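Nollen Police Department Reports Arrest in String of Residential Burglaries

NOLLEN – January 9, 2018 – The Nollen Police Department announced today that detectives have arrested a 37-year-old man in connection with a series of residential burglaries on the east side of the city. The suspect was booked into the county jail and faces seven counts of burglary of a habitation and two counts of theft. His name is being withheld until formal charges are filed.

The burglaries began in November and were concentrated in the Ema Heights and Mwakyusa Park neighborhoods. In most cases, entry was made through a rear door or an unlocked garage while residents were at work. No injuries were reported in any of the incidents.

Detectives with the Property Crimes Unit identified the suspect after reviewing home security video provided by residents and sales records from two secondhand stores. A search warrant was served at a rented storage unit on Dirent Road, where officers recovered 217 items believed to be stolen. The property includes power tools, jewelry, small kitchen appliances, bicycles and musical instruments.

"Residents of these neighborhoods gave our detectives video, serial numbers and a great deal of patience," said Police Chief Euan Cruickshank. "We are now working to return as much of this property as we can, and we ask anyone who had a loss during this period to contact us, even if a report was not made at the time."

To date, 71 items have been matched to their owners. The remaining property is being held at the Police Annex, 256 Dirent Road, and will be released by appointment only. Owners must bring a government-issued photo ID and, where possible, a receipt, photograph or serial number. Items needed as evidence in court will be photographed and may be held until the case is closed.

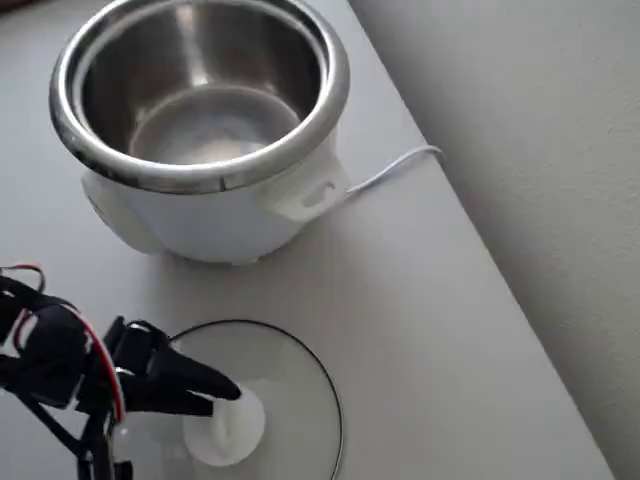

Residents who have already filed a report do not need to file a second one. A detective will contact them directly if an item matching their description is found. Those who have not filed may do so online or at the front desk of police headquarters during regular business hours.

The investigation remains open – detectives have not ruled out additional arrests. Anyone with information about the burglaries or the sale of stolen goods is asked to contact the Property Crimes Unit. Callers may remain anonymous.

All persons are presumed innocent until proven guilty in a court of law.

Media Contact:
Public Information Office
Nollen Police Department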